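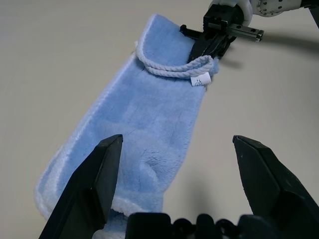 My nan could fold a bath towel without looking at it, and I've been thinking about her all week while I read up on whether machines can do housework yet. Short answer: sort of? Picking the thing up is less of a problem than I'd reckoned. A light blue fleecy towel held near its corner, right by the little white hanging loop, is a decent start — I grab mine by the same spot. It's the bit after that where I get nervous for them.

A towel has no fixed shape, you see. A mug is a mug from every side. A towel is a heap, then a strip, then a heap again because you let go a second too early. My mate Khairul Sumampouw ran the linen room at a guesthouse in Larkimthorpe for years and he went through 300 towels on a big changeover. He says he stopped seeing them as towels and just felt for the hem.
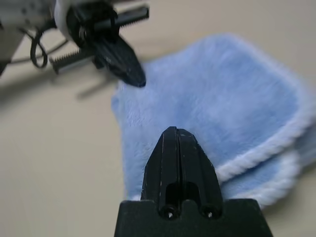 And feeling for the hem is the bit I'd pay money for! I asked Khairul what he'd want from a machine and he didn't say speed. He wanted it to notice when it had picked up two layers instead of one, which catches me out too (fitted sheets, don't start me).

Then Beathag Strachan piped up in my replies. She does the washing for a footy club in Vurerdale and reckons she'd take a slow one tomorrow. Her view is that if it folds 84 towels overnight while she's asleep, who cares how long each one takes? Fair point, Beathag. I'd still want to know who untangles it at 3 am.

So here's my running list of chores, ranked by how soon I'd trust a machine with them. Yell at me if you disagree.

1. Vacuuming. Done already, apart from the stairs and my phone charger.

2. Flat folding — towels, tea towels, pillowcases. Close, I think. Two arms help heaps, one to hold and one to bring the end over. 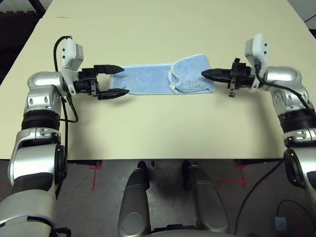 3. Matching socks. I can't do this one myself so I've got no right to be picky.

4. Fitted sheets. See you in 156 years.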